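From: Ye-ji Cheon
To: Prolldale Shared Buildings list
Subject: Re: Room booking rules – draft for comment before July

Dear colleagues,

Thank you to the members who replied to the draft booking rules for the Prolldale buildings. I am answering the main points to the whole list, as several of you raised the same ones. The earlier message from the Benavides tenants is quoted in part and my replies follow each section.

> We support the move to a single calendar. At present our members have to check the sheet on the door, the shared inbox and the front desk, and the three do not always agree. Last month two groups arrived for the same evening in the upper hall, both with written confirmation. We would like to know which record counts while the change is being made.

The online calendar counts from the first day of July. Until then, the front desk book remains the official record, and any confirmation sent by email should be checked against it. The sheets on the doors will be taken down at the end of June. Please do not write new bookings on them in the meantime, even for short meetings.

Bookings already entered in the desk book will be copied over by office staff. Groups do not need to submit them again. Each group will receive a list of its own entries and is asked to report errors within 14 days. Entries that have not been questioned by then will be treated as correct.

> On the notice period: the draft asks for 30 days for any booking of the upper hall. This is reasonable for public events but very hard on groups that meet as needed. Our tenants' meeting is often called within a week, when there is something to discuss with the owner.

The office accepts this point. The revised text will keep the 30-day period for public events, for any event with paid admission and for any event that needs the folding stage. Members' own meetings may be booked at any time if the room is free. A public event confirmed under the longer period cannot be moved to make space for a members' meeting.

I have been asked whether a rehearsal counts as a public event. It does not, unless an audience is invited.

> We also ask that the section on tables be looked at again. The draft says that furniture must be "returned to its original position," but there is no plan on the wall showing what that position is, and every group has its own idea.
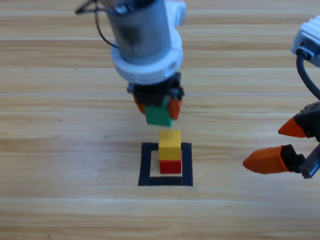
A floor plan for each room will be posted inside the door before the new rules take effect. The Zostska wing plans are finished. Those for the main building are waiting on a decision about the number of tables to be kept in the lower hall, where the fire inspection left us with less floor space than before. Members with views on this should write to me directly, as the matter is too detailed for the list.

The wording will also change. Groups will be asked to leave furniture "as shown on the posted plan," and the group that finds a room in poor order should report it before using the room. A report made afterward is difficult to act on. Tables should be lifted by two people and not dragged. The finish on the newer ones marks easily, and the cost of repair is charged to the general fund, to which all of you contribute.

Tape may be used on tabletops only if it comes away cleanly and is removed by the group that put it down, unless the office has agreed in writing that it may stay. The same applies to clamps and table covers.

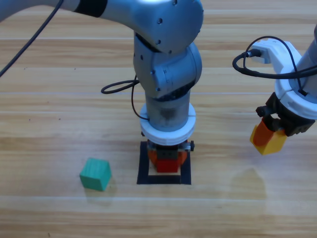 *Wood tabletop with equipment in use.*

> Could the office explain the deposit? The draft mentions 4,000 but does not say whether this is for one booking or for the year, and the smaller groups are worried.

The figure is the total, in dollars, that the office expects to hold in deposits across all member groups at any one time. It is not an amount payable by any single group, and I regret that the draft was unclear. The schedule of individual deposits will be attached to the next version as a separate page. Groups with a standing booking will pay once a year. Groups that book now and then will pay per booking, and the money will be returned after the room has been checked.

The Prirkard fund has agreed to cover deposits for youth groups in the first year. Leaders of those groups should tell the office that they wish to be included. A short email with the name of the group and of one responsible adult is enough.

> Finally, keys. Some of our members have held keys for many years and would not like to give them up.

This was the subject of most of the private replies. The position is as follows. Each member group may hold 2 keys to the outer door, signed for by named persons. Additional keys must be returned to the front desk. Inner rooms will be opened by desk staff during staffed hours, and outside those hours by means of the key box in the entry. The code for the box will be changed each season and given only to the named key holders.

The office understands that this is a real change for people who have opened and closed these buildings for a long time. The insurer has asked for a full list of key holders, and at present we cannot provide one – some 30 keys are recorded, and more than that have clearly been cut. Keys may be returned without explanation and without charge for lost copies.

Further comments on the draft should reach me by noon on Tuesday. Comments sent to the list will be treated as public. The revised version will be circulated as a plain text message and as a printed copy at both front desks.

Regards,

Ye-ji Cheon
Bookings and Member Services
Prolldale Shared Buildings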